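그리퍼 사러 가는 길, 6월 갤러리

안녕하세요! 올해 장비 예산 정리를 맡게 된 뒤로 화면 캡처만 잔뜩 쌓여서, 이번 달에는 갤러리 페이지에 하나 골라 올리고 이야기도 좀 길게 풀어 보려고 해요. 신청서에 쓴 품목은 그리퍼 한 대, 예비 손가락 패드, 그리고 시뮬레이션용 워크스테이션 메모리 증설입니다. 처음엔 로봇 팔까지 통째로 바꾸자는 말도 나왔는데요, Bijan Abbasi 씨가 견적서를 보더니 조용히 창을 닫아 버리더라고요(저도 같은 마음이었어요).

그래서 순서를 바꿨어요. 물건을 먼저 사고 나중에 고생하는 대신 시뮬레이션에서 잡아 볼 물체부터 정하고, 그 목록에 맞는 그리퍼를 고르기로요. 목록에 올린 물체가 전부 97개인데 원통형이 생각보다 많아서, 손가락이 벌어지는 폭을 제일 먼저 따지게 됐습니다.

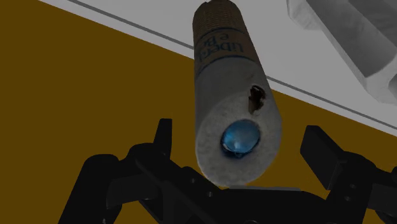

로봇조작 연구회 장비계획팀

시뮬레이션 화면, 회색 몸통에 갈색 라벨 띠를 두른 원통과 검은 두 손가락 그리퍼. 끝면의 파란 동그라미가 유난히 눈에 띄죠? 옆면에는 가장자리가 들쭉날쭉한 어두운 구멍도 있어요. 이런 물체가 목록에 있으면 패드 고르는 눈이 확 까다로워집니다. 매끈한 면만 생각하고 좁은 패드를 샀다가 구멍 있는 쪽을 잡게 되면 어쩌나 싶어서, 저는 넓은 패드를 예비로 꼭 넣자고 우겼어요!

후보는 두 곳으로 좁혔습니다. Wakow 쪽은 본체 값이 싼 대신 패드를 따로 사야 하고, Callex 쪽은 패드 두 쌍이 기본으로 들어 있는데 납품까지 30일이 걸린대요. Haruto Uchida 씨는 무조건 Callex 파예요. 패드를 따로 주문해 본 사람은 다 안다면서... 저는 아직 반반입니다. 본체 가격만 놓고 보면 Wakow가 200만 원 싸거든요. 근데 또 어댑터 플레이트 값을 더하면 차이가 꽤 줄어들고, 아무튼 표를 세 번쯤 다시 만들었어요.

전체 한도는 2000만 원이에요. 메모리 증설은 금액이 작아서 별문제 없을 것 같고, 제일 애매한 건 유지보수 계약입니다. Maruyama에서 받은 견적에는 방문 점검이 들어가 있는데 Flulico 견적은 원격 지원만 있어요. 우리처럼 학기 중에만 몰아서 쓰는 팀이면 원격으로도 버틸 수 있을까요? 써 보신 분 있으면 댓글로 꼭 좀 알려 주세요. 특히 그리퍼 쪽 나사 풀림이나 손가락 정렬 같은 자잘한 문제를 원격으로 어떻게 처리하셨는지가 제일 궁금해요.

참, 신청서 양식에 '사용 물체' 칸이 새로 생겼더라고요. 그냥 '각종 물체'라고 쓰면 반려되니까 크기랑 모양을 적어 두는 게 좋아요. 저는 원통, 상자, 납작한 것, 손잡이 달린 것으로 나눠서 적었고, 각 묶음마다 제일 큰 물체의 지름이나 폭을 옆에 붙였어요. 표 원본은 팀 공유 폴더 '장비계획'에 있으니 복사해서 쓰셔도 됩니다.

최종 비교표는 목요일 모임에서 같이 볼게요. 의견 있으신 분은 그 전에 표에 메모 남겨 주시고, 패드 폭은 밀리미터로 적어 주세요!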